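Girix handheld gripper pair, a buyer's review
Posted in September, cloth folding, small budget
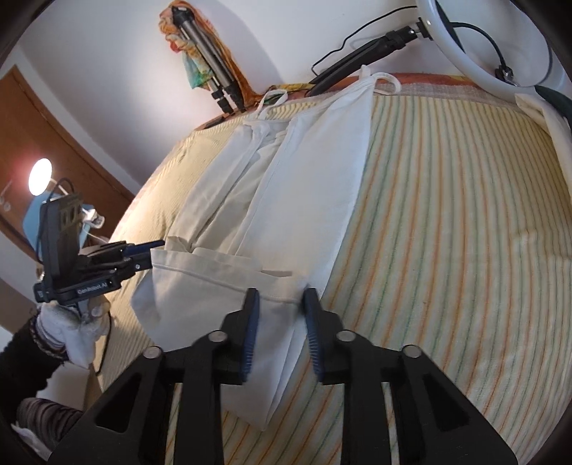
Octavio Ccori wrote in before this was even up to say the grippers are the cheap part and everyone forgets the hours, and that anyone budgeting for cloth work should price the people first and the hardware last. He's half right. I'll get to it.

So. Two grippers, one per hand, bought for recording folding work. Aprons, bags, napkins, that kind of soft stuff. Paid 2,105 for the pair with the case and the charger, through Trustotside, who were slow to answer but shipped fine. No discount for two. Asked twice.

What you get. Fingers, ridged pads, cables, a thin booklet. The booklet is bad. Skip it, there's a setup page on the seller's site that has the same steps in the right order.

Grip. Good on hems. A stitched hem has some body to it and the fingers close on it without a fight. Flat single layer cotton is another story, you have to nudge up a little peak of cloth first and then take that. Gets easier after a day. Straps and loops are fine if they stand up, annoying if they lie flat. Silky linings, forget it with the stock pads. The softer pads are 30 a set and I would put them in the first order, not the second, becuase shipping on the second order cost me nearly as much as the pads.

Weight. OK for twenty minutes. After that my wrist knows about it. Edith Agudelo has smaller hands than me and wanted breaks sooner, so plan on shorter turns and more people, or one person and a longer calendar. This is where Octavio has a point. My hours line went over before anything else did.

Cables. Wish they were longer. Wish they came out the back at a different angle too. Buy clips.

Things I left off the budget and shouldn't have:

Lighting. A room that looks bright to you can be full of shadow down in the folds, and white cloth is the worst for it. I spent 200 on lights and stands and it was the best money in the whole order.

Something to work on. Whatever you have will do. A bed, a table, a couch arm. Try a couple of heights before you pay for a bench. I nearly ordered one from Brerkstead at 265 and I'm glad I waited, it would have been too low.

Spare fabric. Get a pile of the same item if you can. Cloth goes soft with handling and by the end of the week the first apron folds nothing like a new one. Wash and rotate.

Gloves. Cheap, buy a big pack.

Support. One question about a stiff finger joint, answered in two days by someone who had clearly handled the thing. Second question about an invoice, still waiting.

Compared with the Bạch set I borrowed last spring: Bạch feels nicer in the hand and opens wider, but the fingertips are thick and you can't get one under a fold. For boxes and bottles I'd take the Bạch. For cloth the Girix, no contest.

Rent or buy? Rent if your job is under a month. I ran the numbers for two months and buying won, only just, and only if you sell them on afterward. Obed Bonsu offered me a fair price for mine already so resale seems ok.

Would I buy again, yes. One pair first, run it for a week, then decide on the second pair. I was close to ordering two pairs up front and the other one would of sat in its case.

Four out of five. Point off for the booklet and the cables.

Update: softer pads, third week, one has started to peel at the corner. Still works. Ordered another set.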